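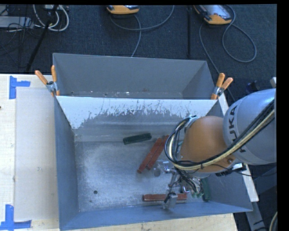

Die roten zuerst, hatte Valentina gesagt, und Hamdia hatte genickt, obwohl sie die grünen viel schöner fand. So ein Grün wie Tannen im Regen! Sie kniete auf dem Teppich, das Kinn fast auf der Tischkante, und konnte sich nicht sattsehen an den Stäben in der grauen Metallkiste.

»Du sollst sortieren, nicht träumen«, rief Valentina Alarcón aus der Teeküche.

»Ich sortiere ja! Im Kopf!«

Es war Dienstag, kurz nach acht, und draußen fuhr die Straßenbahn vorbei, dass die Fensterscheiben summten. Hamdia Gebru liebte diese Stunde. Früher, bei ihrer Großmutter, hatte es eine Schublade voller Bauklötze gegeben, und jeden Abend durfte sie die Stadt neu bauen, die ihr Bruder am Nachmittag umgeworfen hatte. Plurkano hieß die Stadt. Sie hatte einen Hafen, einen Bahnhof und 23 Bäckereien, denn ihr Bruder aß gern Brötchen.

Und jetzt lagen da zwei rote Stäbe schräg nebeneinander wie Boote am Steg, und ein dritter quer davor. Der Hafen von Plurkano, ganz klar!

»Valentina, komm mal schnell!«

Valentina kam mit zwei Tassen, stellte sie weit weg von den Kisten ab und beugte sich vor.

»Was soll ich sehen?«

»Den Hafen. Die Boote sind rot, und das Grüne da hinten ist die Mole.«

Valentina schaute lange. Sie war eine Frau, die Listen führte und Stifte nach Länge ordnete, und Hamdia wartete schon auf das Seufzen.

»Das vordere Boot liegt falsch«, sagte Valentina schließlich. »So kommt ja keiner raus.«

Hamdia lachte so laut, dass der Tee beinahe überschwappte. Dann zogen sie sich Stühle heran und berieten, wo der Leuchtturm stehen sollte.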